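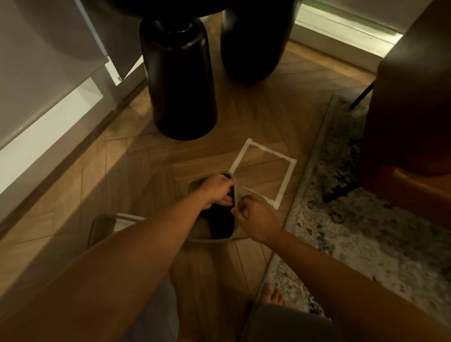
*Setting a tray at the taped square, living room floor.*

My robot put a tray through the side of my shin in the spring, and I've been thinking about tape ever since.

Okay, "through" is a bit dramatic. It was a bruise the colour of an eggplant and a lot of swearing. But I'd spent the whole winter telling anyone who'd listen that home robots were basically safe now, so it stung in more ways than one.

The machine is a Kuseo, a squat little floor carrier that lifts shallow trays and takes them from one spot to another. You teach it where the spots are by taping a square on the floor. It learns the square, you put the tray at the square, it comes and gets the tray. Lovely! My neighbour Emese Jakab has one too and hers ferries seedlings out to the sunroom all day long, happy as anything.

Mine did the job 248 times without a hiccup (it keeps a log, I'm not that obsessive). Then one corner of the tape came up. Masking tape does that, especially on wood, especially when you walk over it in bare feet. The strip flopped across the square on a diagonal, and the Kuseo looked at this new shape and decided the square was somewhere else. Where it decided the square was, I was crouched down with a tray in my hands. It came in at full speed to help.

What bugs me is what happened after that. I wrote to support and got a very polite reply saying the marker had been "improperly maintained." So it's my fault! I should have been inspecting my tape! And sure, fine, I could have pressed it down. I'd walked past that corner for days. But if a machine that weighs as much as a big dog depends on a two-dollar roll of masking tape staying stuck, I think the people who built it ought to have spent an afternoon peeling tape up in different directions and watching what it did.

Leonidas Balaskas, who I used to work with at a warehouse in Larkunmont, thinks I'm being unfair. Over there they had painted lines and a fence, and if you stepped over the fence everything stopped dead. His view is that people at home want the warehouse robot without the warehouse rules. He's got a point, and I told him so, and then I told him that I can't put a fence around my armchair.

A living room is full of feet. The light comes in low in the afternoon and goes right across the floorboards. Rugs creep. Somebody sits down on the floor for no reason at all. None of that is misuse, it's just what a house is like, and the machine should be built assuming all of it. If the square looks wrong, it should stop and beep and make me come and sort it out. I'd be annoyed, probably every second day, and I'd still take that over the bruise.

There was an update in the end. It slows down near a marker it isn't sure of, and I've been testing it by setting trays down crooked, half on the line, with the tape in a right state. Some 76 goes so far. It has stopped short on all but 2, and on those it crept in at a crawl and nudged the tray. Better, yeah. I still wouldn't have it running with Emese's grandkids over.

I keep the 600 grams of seed trays on the kitchen bench now and carry them myself half the time.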